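Duminham Packing Cell — Fault Review Meeting
Minutes, July 21, 2020 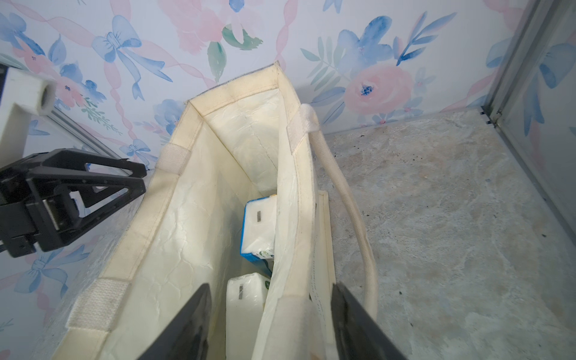
Present: Zineb Alaoui (chair), Taha Erraji, Celina Witkowska, Asmaa Erraji (minutes)
By phone: Stanisława Malinowski, Skundmont
Apologies: none

1. Minutes of the last meeting

Accepted with one change. Under item 4, "left gripper" should read "left arm." Asmaa has corrected the file copy.

2. Purpose

Zineb said the meeting was called to go over the stoppage on run 3911, in which the two arms pulled on the same tote during packing. No one was hurt. The cell has been on reduced speed since then and stays there until the actions below are closed.

3. What happened

Taha went through the log. The job was the standard tote job, small cartons into an open canvas bag, with one arm steadying the rim and the other placing. The placing arm let go of a carton and began to back out. One finger caught in the cord handle. The arm kept rising and lifted the right side of the bag. The steadying arm was still holding its position, so for 2 seconds both arms were loading the bag in opposite directions.

Celina was at the station and pressed the stop. Both arms stopped, but the steadying arm kept its grip on the rim and had to be released by hand from the pendant. She said she had one hand near the table when she went to free the bag, and then thought better of it and stepped back to use the pendant.

The handle stitching came away at one end. The bag has been kept. The cartons were not damaged.

4. Why the arm did not stop by itself

Stanisława reported on the force limits. The limit on the placing arm is checked on the way down and while the fingers are closing. It is not checked on the way out, after release. That was left over from the rigid-bin setup, where there was nothing to snag on. When the job was changed over to soft bags the exit move was copied across without change.

Taha asked whether the camera at the wrist should have seen the handle. Stanisława said it can see a handle when it lies clear of the fingers, but the software looks for the bag opening and the cartons only. Handles are not in the model at all. She would not rely on the camera for this and wants the force check in place first.

Celina raised that the handles do not fall the same way twice. Some lie flat on the outside, others stand up and curve over. Operators have been tucking them down when they notice, but it is not in the written steps and the newer people would not know to do it.

5. Earlier cases

Asmaa had gone back through the shift notes and found 13 entries that mention a handle or strap touching a gripper. Most were one line, such as "handle caught, cleared, carried on." None had been entered as a fault. Zineb said that all of these should have come to her, and that a snag is to be written up from now on even if the run finishes.

There was some discussion of whether the form is too long for this. Celina said it is, and people skip it at the end of a shift. Agreed to try a short form for snags only.

6. Hand release

Taha said that holding grip after a stop is deliberate, so that a part is not dropped. Celina asked that it be looked at again for bags, where dropping is not much of a risk and a bag under tension is. Stanisława was not willing to change it without asking Soliman, who supplied the grippers. Left open until they reply.

In the meantime nobody reaches in to free a bag. Release is from the pendant, with the gate closed.

7. Trial bags

Rencombe has offered a tote with shorter handles. Zineb is in favor of trying it but does not want it treated as the fix — the other bags will still be coming through.

8. Actions

Stanisława: add force check to the exit move on both arms, and test with a handle looped over a finger on purpose. Full speed is not to be restored before this is signed off.
Stanisława: write to Soliman about grip behavior after a stop.
Celina: add handle check to the written steps and go through it with each shift.
Asmaa: short snag form, one side of a page. Enter the 13 earlier cases.
Taha: ask Rencombe for sample bags. Check the stitching on bags now in use.
Zineb: notice on the gate about hand release.

9. Any other business

Taha noted that the pendant cable is too short to reach the far side of the table. Zineb will order a longer one.

Next meeting in September, or sooner if the exit move test fails.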